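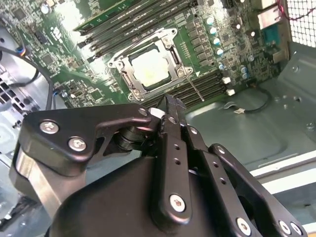
Tower case open, with the memory slots on the green board in view.

5 min read

Part 3: Setting up Bitik and copying your photos across

Right, the old tower is going to be the family photo store from now on, so this is the part where it starts earning its keep! I'm assuming you've done Part 2, the side panel is back on and the machine starts up normally. You'll want a cup of tea and an hour or so, plus a lot longer for the copying, but you don't need to sit with it for that.

1. Plug the tower into your router with a network cable. Wireless does work, but my first go dropped out after 83 photos and I had to start that folder again.

2. Switch on and wait for the Bitik welcome page. It'll ask for a name for the machine. I called mine Kimham, after the village where we used to go camping, and you can call yours anything you like as long as there are no spaces in it.

3. Pick a password and write it down on paper. Put the paper somewhere you'll find it again (mine's in the recipe tin).

4. Choose "New library". Bitik offers you two layouts, by date or by folder. I went with folder, as half my scans think they were taken on the day I scanned them.

Caution: you can't swap layouts later without building the whole library again. Have a proper think before you click.
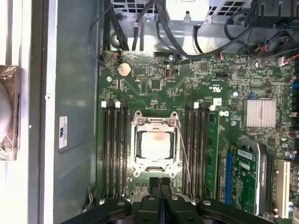
5. Plug in the drive with your photos on it and open the Import page. Tick "Copy", never "Move". With Copy ticked your originals stay put, and if something goes wrong you've only lost an evening.

6. Start with one small folder. I used our Nanholm holiday, 493 pictures, and then had a good look through before letting it loose on the rest.

7. If the small folder looks fine, tick everything else and press Start. My full lot was just over 3,000 files and I left it running overnight.

Note: the progress bar sits still for ages on video clips. Mine stayed at 2,370 for so long that I nearly pulled the plug – please don't, just go to bed.

8. In the morning, open the Report page. Anything listed as "Skipped" is usually a duplicate, but click on a few to make sure. Anything listed as "Unreadable" needs copying again by hand.

9. Now install Lis on your phone. It's the little viewer that goes with Bitik. Type in the machine name from step 2 and the password from your bit of paper, and the albums should pop up!

Note: Lis only finds the tower when your phone is on the home network. If you see a grey screen with a padlock, check you haven't wandered onto mobile data.

10. Unplug the original drive and put it away in a drawer. Don't wipe it. We'll be using it for the backup in Part 4, and you'll need the longer cable for that.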